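Domuvero Retail Services
Merchandising Associate, Small Packaged Goods (part-time)

Domuvero places shelf staff in independent gift and household stores. The Skorine store carries 843 active item codes and receives one main delivery per week. Two associates are required from November.

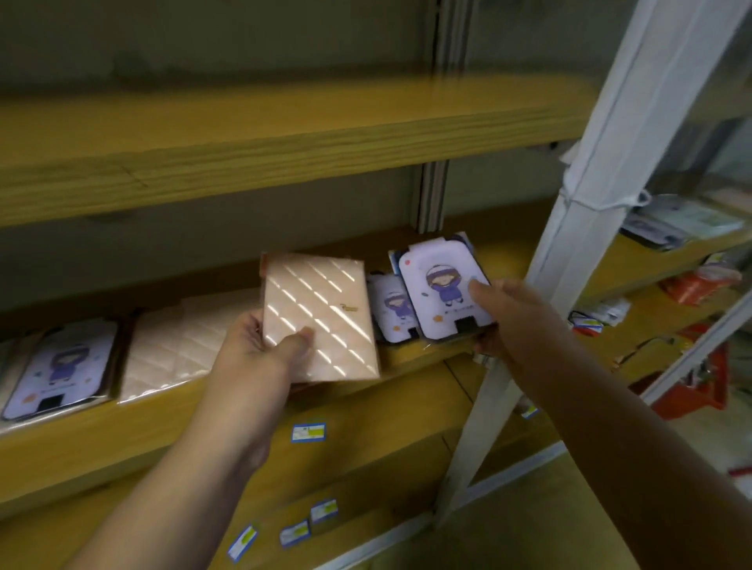 Shifts start at 7 a.m. and end before opening. The associate unpacks cartons, checks each item against the delivery sheet and places it according to the shelf plan. Much of the range is flat and light, such as cards with cartoon prints or thin packages with a glossy quilted surface, and must be sorted by code before it is shelved. Discrepancies are entered in Plivico, the stock system used at all sites.

Quilted items are shelved by color and size. Damaged packaging is set aside and logged the same morning. 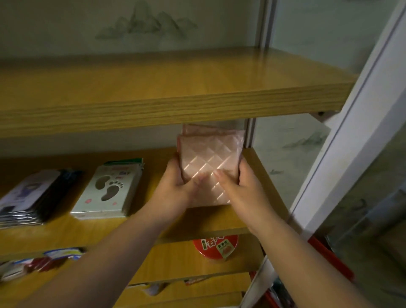 Pink quilted pads at the shelf.

Requirements: legal right to work, ability to stand for a full shift, basic written English. Retail experience is preferred. Training in Plivico is paid and takes place at the Sirko warehouse.

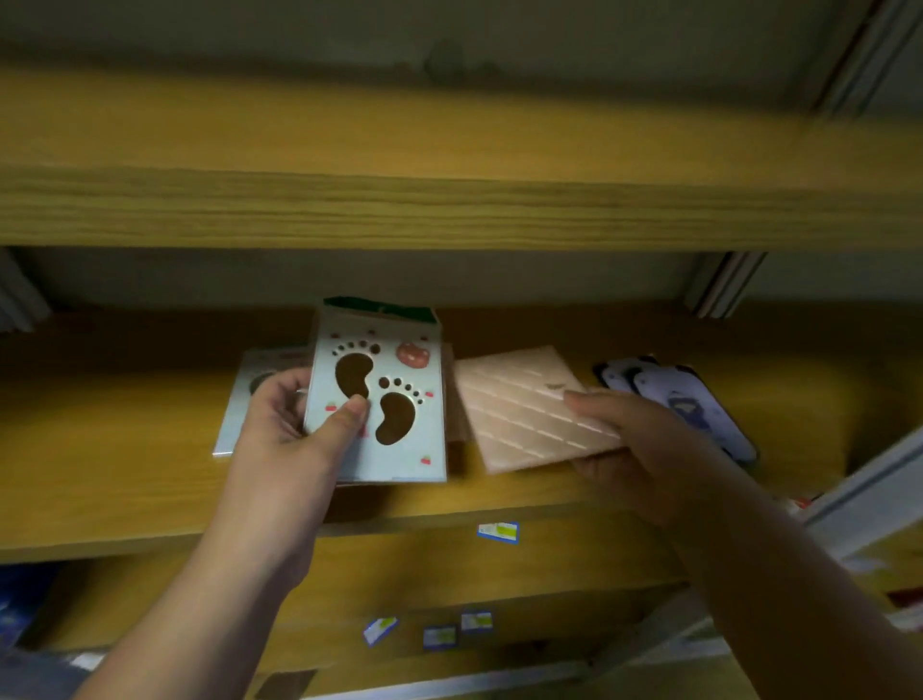
Carded item with footprint design, middle shelf.

Pay is hourly, with a monthly travel allowance. Associates report to Dionysis Galanis, store operations.

Send a one-page resume to Rodica Vlad, Recruitment, quoting reference 3772. Applications without the reference are not processed.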